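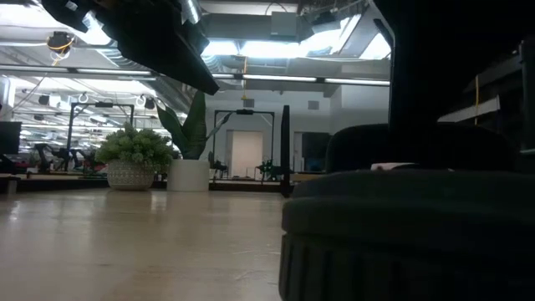

Indoor plants are among the least expensive ways to change the character of a shared workroom, yet they are often purchased without any plan for their placement or care. This report presents the results of a student project on planting in open workspaces, completed by Adi Pelupessy and Mawar Kwok for the Skoltura interior studies program. The project considered plants placed directly within the working area, at the edge of a table or on a ledge just beyond it. A bushy light-green plant in a rounded white pot with a gray textured pattern, standing beside a taller plant with broad, spear-shaped leaves in a smooth white cylindrical pot, represents the type of pairing the project set out to study.

Background

Large open rooms with pale tabletops and light gray walls offer few natural resting points for the eye. Partitions are frequently used to divide such rooms, but they reduce daylight and make conversation between tables difficult. The authors proposed that low groups of plants could mark the boundary between one working area and the next while leaving the view across the room open.

Method

The project began in July and covered 5 rooms in the Wibisono building. Each room received a pair of plants selected for contrast in height and leaf shape. Pots were limited to white or gray so that differences in the responses could be attributed to the plants themselves. Room users completed a short questionnaire before the plants were introduced and again at the end of the trial. Watering was assigned to one person per room and entered in a log.

Results

Responses were favorable in four rooms. Users described the tables as more pleasant to return to – several also reported that they had stopped placing bags and coats on the ledge. In the remaining room, the plants were moved twice to make space for deliveries and the watering log was incomplete. Pairs of unequal height were preferred to the matched pairs shown in the comparison drawings.

Costs

The approved budget was 3000 credits, of which 2510 were spent on plants, pots, and saucers. Pots were supplied by Tamby. The unspent portion was returned to the program.

Recommendations

Future projects should confirm delivery routes before plants are positioned and should name a second person for watering during breaks. A longer trial that includes the winter months is also recommended.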